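Skallumine Fold Kit — two-arm cloth handling, method package

Overview | What's in the box | The method | Requirements | Ordering

Product page, last touched in August. Prices moved to the ordering form.

What it is

Software and data package for folding flat cloth with two arms. Towels, napkins, dishcloths. You bring the arms, we bring the policy, the training recipe and the demos it learned from. Written for labs and small integrators who already have a pair of arms running and don't want to spend a semester on teleop.

Not a laundry product. No shirts, no fitted sheets. Please stop asking about fitted sheets.

What's in the box

Base policy, trained, ready to fine-tune
2,000 teleoperated demonstrations, single layer and multi layer cloth
Fine-tuning script plus config files for the Lurcombe and Bermúdez arm mounts
Corner labeling tool (desktop, runs on a laptop)
Evaluation sheet, the same one we use
Email support, weekdays, slower on Friday

The method, short version

Most two-arm folding policies we tried were trained start to finish, one long episode. Fine until a corner slips. Then the arms carry on folding a cloth that isn't where they think it is. We cut the episodes up instead. Four segments: find corners, grasp, lift and carry, release and smooth. Each segment gets its own end check from the head camera. Check fails, the policy goes back one segment. Doesn't start over.

Second change is the grasp. Both grippers have to report closed before either one lifts. Sounds obvious. Our first version didn't wait, and the early gripper dragged the cloth sideways out of reach of the other. Adding the wait cost a little time per fold and fixed the largest single group of failures we had.

Third, labels. Corners in the demos are marked by hand on the first image of each segment only. Cheap. We tried marking every image and saw no gain worth the hours.

What we saw

Test set was 30 starts per cloth, cloth laid out by hand with wrinkles left in. Fine-tuning used 15 extra demos for each new cloth. With segment checks on, the policy recovered from most missed corners by itself. With checks off, hardly any. Full tables are in the PDF that ships with the package, including the bad runs.

Known weak spots:
Second fold is harder than the first. Layers slide against each other and the top one gets picked up alone.
Cloth hanging past the table edge. Corner finder gets confused, sometimes picks a wrinkle.
White cloth on a white table. Works, but badly. Use a colored cloth for setup or put a dark mat down.
Seams running across the cloth can read as an edge. Better since the Pekus release, not gone.
Very thin fabric. Gripper closes, reports closed, has nothing in it. We are working on a check for this.

Requirements

Two arms, six joints or more each, mounted side by side facing the table
Parallel grippers with position feedback
One head camera looking down at the work area, wrist cameras optional
Control loop at 20 Hz or better
Table with a matte top. Glossy ones throw reflections and the corner finder does not like it
Linux machine with a recent GPU for fine-tuning. Running the policy needs less

Leave slack in the gripper cables. A cable that drags over the cloth can move it, and the policy has only partly learned to ignore that.

Background clutter is OK. The demos were recorded in ordinary rooms on purpose, so chairs and shelves behind the table shouldnt need covering. Big lighting changes are a different matter, re-run the camera setup if you move the rig.

Setup time

Plan on about a day if the arms are already calibrated to each other. Longer if not. Calibration is where almost every support email comes from, so do that part first and do it twice. The guide has a short check: both grippers to the same point over the table, look at the gap. If you can see a gap, redo it.

License

Research license covers one lab, any number of rigs. Commercial license is per site. Demos can be used for publicatons under either one, cite the package name and version.

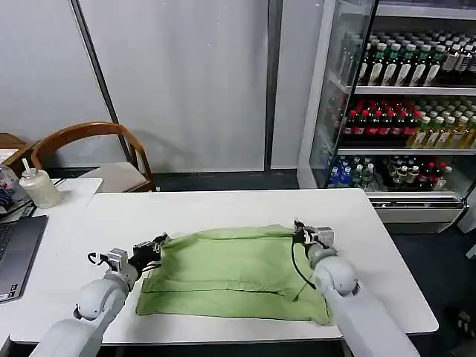
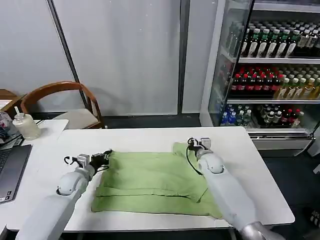 Skallumine Fold Kit, two arms on a green cloth, a gripper at each upper corner.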